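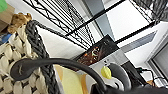 *Cream rope basket, brown teddy bear*

**To:** jodovdale-schools list
**Subject:** Re: Kereama attendance zone, draft 2

On Friday a list member wrote:

> The district notice says the new Kereama zone moves 299 students out of Stirkine Elementary. The Statora report has the same number but calls it "addresses with an enrolled child." Those can't both be right. Does anyone know which one the board is voting on? Also, is the walk distance measured by road or in a straight line? We are just inside the line on the map and my older child would finish fifth grade next year.
>
> I asked at the front desk and was told to read the notice.

I went through the report and both appendices last night. Replies in order.

The 299 is students. Appendix A lists enrollment by grid cell, and the cells shaded for transfer add up to 299. The phrase "addresses with an enrolled child" is in the summary only and looks like it was left over from draft 1, which used a different table. The board votes on the map and the cell list. The summary has no legal effect, but I have asked the district office to correct it, as people will quote it at the hearing.

Walk distance is measured along the road network, from the parcel entrance to the nearest school gate. Draft 1 used the center of the parcel, and that is why a few houses on the long lots near the creek changed sides between drafts. Statora gives the method in a footnote to Appendix B. The footnote doesn't say whether the footbridge counts as part of the network. I think it does, from the numbers, but I have asked for that in writing too.
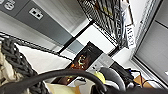
## Fifth graders

The notice allows a student entering fifth grade to stay at Stirkine for one year. The parent has to file the form. It does not carry over to younger siblings, and it does not include a bus seat. If you are outside the walk zone for Stirkine, you would be driving.

## Buses

The bus section is the weakest part of the draft. It assumes 9 routes for the two schools combined and a longest ride of 35 minutes.
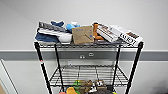
The ride time is taken from the first stop to the school gate with no allowance for loading at the stops in between. Current route sheets do include loading time, so the two sets of numbers should not be compared directly. The report compares them directly in the second table of Appendix B.

I would also like to see the afternoon runs. Only the morning is modeled, and dismissal at Kereama would fall at the same time as the shift change on the county road. 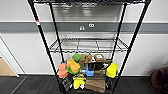
Written comments go to the district clerk and must give the grid cell or the street address, otherwise they are logged as general. General comments get one combined reply. If you want an answer on your own house, put the cell number in the first line - it is printed in the lower corner of each square on the large map, and left off the small one.

I will post the clerk's answers on the summary wording and the footbridge to this list when I have them.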